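Troken hand-held gripper pair, review after a long use

Written by Macario Arellano, 2019-08-09

I look after one teaching cell in a small workshop, and since December we use there a pair of Troken hand-held grippers. I was asked by two readers to write how they are to live with. I am not an engineer by school. I learned this work by doing it, so please take my review as from the person who cleans, tightens and repairs.

First the price. We paid 3370 for the pair with cables, from the dealer Clevatell. The same pair with the hard case was 3900, and I did not take the case. Now I regret it a little, because the plates on the top catch on everything when you carry the grippers in a normal box.

Setting up. The paper manual is short and the drawings are small. Mounting the plate needs a 3 mm key, and it is not in the package. The screws came dry, without thread lock, and after the first weeks the right plate had play that I could feel with a finger. I took out all the screws, cleaned them, put a drop of medium thread lock on each and waited until the next morning. After this I had no more play on that side. I would do it on the first day if I bought them again.

The body is thick. For my hand it is fine, but my colleague with smaller hands must change her hold often. The weight sits to the front, and you feel it in the wrist after about 30 minutes. I tell people to rest before it hurts. The trigger is smooth and it returns well, also when there is some dust in it.

For checking the pair I use a wire basket on a low square table. The thin wire is a hard test for any jaw. If the two sides do not meet well, the wire slides out or turns, and you see the fault at once. A solid block will forgive you much more.
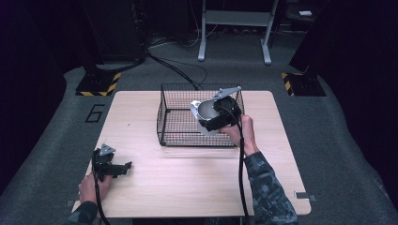 Both grippers at the table with the wire basket, cables hanging down toward the floor.

The cables are the weak point of this product. Each gripper has one, and it leaves the body with almost no protection against bending. My left cable began to lose contact in spring. First it was only when the arm was stretched far, later at any moment. I opened the handle (four small screws, one is under the label) and found the wire broken just inside the entry. I cut away the bad part, soldered it again and put a short piece of rubber sleeve from Lenz over the entry. It is not beautiful, but it holds until today. On the right one I put the same sleeve before it could break.

My advice is to let the cable run along the forearm and leave a loose loop at the elbow. Do not tie it tight to the wrist. Also look where your feet are, as it is easy to step on a cable when you move around the table. On our floor we have big numbers in tape for each place, and I ask everybody to come back to his number before he puts the tools down.

Calibration is done with the Nerko program. It works, but it asks you to close and open the jaw several times, and if you go too fast it accepts a bad value without a warning. Close slowly, wait a moment, open slowly. When the numbers look strange, I first wipe the jaw pads with alcohol and repeat. In most cases this is enough. I had to reinstall the program one time only.

Care is simple. I wipe the bodies every evening, check the plate screws once in a week, and bend the cable softly near the entry while the program is showing the signal. If the signal jumps, the cable is going. Do not use oil on the trigger. I tried it, and it collected so much dirt that I had to open everything.

The support from Clevatell answered me in two days and was polite. They sent new pads for free, but for the cable they wanted me to ship the whole gripper, so I repaired it myself.

Good: strong body, smooth trigger, easy to open.
Bad: cable entry, missing key, heavy in the front.

I give four stars of five. With a better cable it would be all five, and I have written this to Troken also. They have not answered yet.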